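Contagious ecthyma

Contagious ecthyma, also called orf, sore mouth or scabby mouth, is a viral skin disease of sheep and goats. It is caused by a parapoxvirus and is found in most parts of the world where small ruminants are raised. The disease can pass to people who handle infected animals.

Signs

The first signs are small red spots on the lips and around the nostrils. These turn into blisters and then thick, crusted scabs. Sores may also form inside the mouth, on the udder and teats, and just above the hooves. Lambs and kids are affected most often. Young animals with painful mouths may stop nursing and lose weight, and ewes with sore teats may refuse to let their lambs feed, which can lead to mastitis.

Most cases clear up without treatment in three to four weeks. Deaths are uncommon and usually follow from starvation or a second infection with bacteria.

Spread

The virus enters through scratches and small breaks in the skin, such as those made by thistles or coarse hay. It spreads by direct contact and on feeders, ear taggers, halters and trailers. Dried scabs can hold live virus for months or even years in a dry barn. Animals that have recovered can be infected again, though later cases tend to be milder.

Diagnosis and control

A veterinarian can often recognize the disease by sight. Laboratory testing of scab material, usually by PCR, is used when the signs are unusual or when foot-and-mouth disease, bluetongue or sheep pox has to be ruled out.

Treatment is limited to soft feed, care of the sores and antibiotics if bacteria are involved. Live vaccines are sold in some countries. They are scratched into bare skin and produce a mild form of the disease, so they are not advised for flocks that have never had it.

Clirnlow outbreak

An outbreak in the Clirnlow grazing district began in August 2020 on a farm owned by Taras Prokopenko, where 18 lambs developed scabs within days of a shared trailer being used. The infection later reached a second holding, the Rusnák farm, and 115 animals were recorded as affected in all. District veterinarian Dagmar Kolář placed both farms under movement restrictions for 60 days.

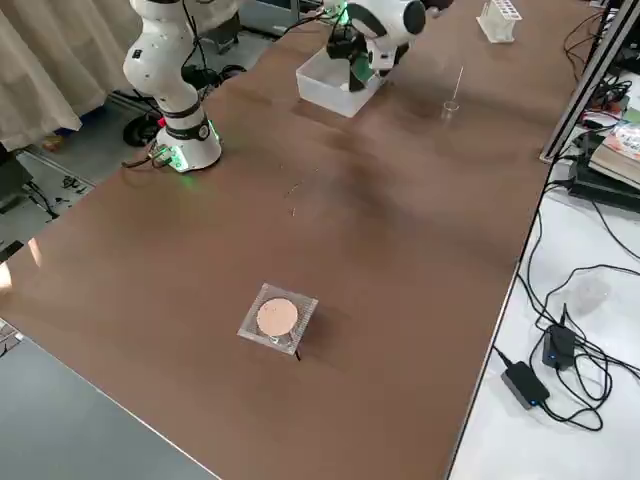

Scab samples from both farms were tested at the Grukley laboratory, and parapoxvirus was confirmed in each set. Kolář's report, published on Apr 12, 2021, named the trailer as the likely source – it had not been cleaned between loads – and recommended that bought-in stock be kept apart before joining a flock.

Human infection

In people, the virus usually causes a single sore on a finger or hand. It heals without treatment in most cases, often within six weeks. Gloves are advised when bottle-feeding or treating affected animals. Spread from one person to another is rare.

See also: Bluetongue, Foot rot, Sheep pox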